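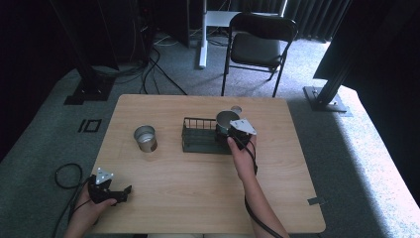 When a container reaches the terminal at Fenen, the goods inside may already have crossed three customs territories. Under the preferential rate, what counts is where they are judged to have been made, and that judgment rests on a document many smaller exporters still fill in by hand.

Rules of origin are the least discussed part of any regional trade agreement. The tariff schedule gets the headlines. The origin annex, usually longer, decides who may use the schedule at all.

Titex, a mid-sized textile finisher with a plant outside Protovora, made 837 shipments to partner economies last year. It claimed the preferential rate on 165 of them. The rest paid the standard duty, although most would have qualified.

"The saving on a small consignment can be lower than the cost of proving it," says Domnica Radu, who runs the company's export desk. Each claim needs supplier declarations for yarn, dye and trim, and a supplier who changes mills has to issue a new one.

The agreement now in force allows cumulation, under which inputs from any member count as local. In practice the member economies keep different record formats, and a declaration accepted at one port may be queried at the next. Lodhi, a freight broker that handles part of the Titex account, keeps separate templates for each destination.

Ghislain Lapointe, a trade lawyer who advised on the origin annex, favors self-certification for registered exporters, with audits after clearance. Draft text circulated in August would waive proof of origin for consignments valued under 3000 dollars. Several delegations want a lower limit, and one has proposed 100.

Customs agencies have raised the question of split shipments, where a large order is divided to stay under the line. The draft leaves that to national law. Talks on the annex resume after the budget round.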